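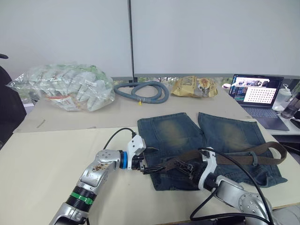 Teaching a two-armed robot to handle a belt: project report

Endville Institute, final year robotics project
Submitted 2026-01-29

1. What we set out to do

The handout for this project says that anyone can teach a robot a household job by showing it a few times. We wanted to find out how much work is hiding in "showing" and how much in "a few". The job we picked was a belt in a pair of jeans. One arm holds the belt near the buckle, the other steadies the denim at the waistband, and the belt is then drawn out through the loops and laid on the table.

We chose it because most of the published demonstrations we read use blocks, cups or a folded towel. A belt is stiff in one direction and floppy in the other, and the loops grab it. If the method is as general as claimed, it should cope.

2. Setup

Both arms sit on the near side of the table with the jeans laid flat in front of them, waistband toward the arms and legs pointing away. Each arm ends in a gripper. The operator drives them with a pair of hand controllers, using software from Lecomte to pass the motion across and record it. A laptop on the back table shows the camera feeds. We checked calibration at the start of each session with the dot grid, after losing most of a day in November to a camera that had been bumped.

The learning software was the Droser package, used with its default settings. We did not have the time or the computing budget to tune it, and we think a fair test of "anyone can do this" should not need tuning.

3. Collecting the demonstrations

We recorded 300 demonstrations over 11 sessions. Reading the handout, we had expected to need far fewer.

Remote control is slower than it looks in videos. You can't feel the belt. With your own fingers you know straight away when the leather has caught on a loop, but through the controllers the only sign is the waistband starting to slide, and by then the jeans have moved. Our early recordings are full of small stops while the operator leaned over to look. The robot, of course, learned the stops.

We also tried moving the arms by hand, with the motors slack. This gave smoother paths on single-arm moves, but one person could not guide both arms and keep their own hands out of the camera views. Two people could, badly. We dropped it after one session and kept none of that data.

Operators had different habits too. One clamped the belt beside the buckle and pulled low and flat. Another lifted first and then pulled. Both work for a person. Mixed together in the training data, they seem to have produced a robot that lifts halfway and hesitates. We can't prove that was the cause, as we never trained on one operator alone – that is the first thing we would change.

4. Results

The trained robot was good at reaching. It nearly always brought the right gripper down close to the buckle, and the grasp usually held. Drawing the belt through the loops was another matter. It would clear the first loop or two, lose tension, and then repeat the same pull with nothing gained. Full removals were rare enough that we don't want to quote a success rate as though it meant much.

Moving the jeans a hand's width to one side made everything worse. A darker pair of jeans made it worse again.

We were advised that 1000 demonstrations would fix this. Maybe so. At our pace that would have taken most of the school year, for one belt, and we would want to see evidence before asking the next group to do it.

5. What we think

Showing a robot a task is a real method and we don't dismiss it. The reaching behaviour came from recordings alone, with no code written by us, and that impressed even the doubters in the group. But the claim in the handout leaves out the labour. Somebody has to reset the jeans and thread the belt back in after each recording, and in our case that took longer than the demonstration.

The earlier Iromska project reported much better numbers on a similar task. Their write-up doesn't say whether the garment was put back in the same spot each time. We suspect it was.

6. For the next group

Agree on one way of doing the task before recording anything, and write it down. Throw out recordings with long pauses on the same day, while you still remember why they happened. Try 5 belts of different stiffness early on, even if the results are ugly. Keep the reset time in your log.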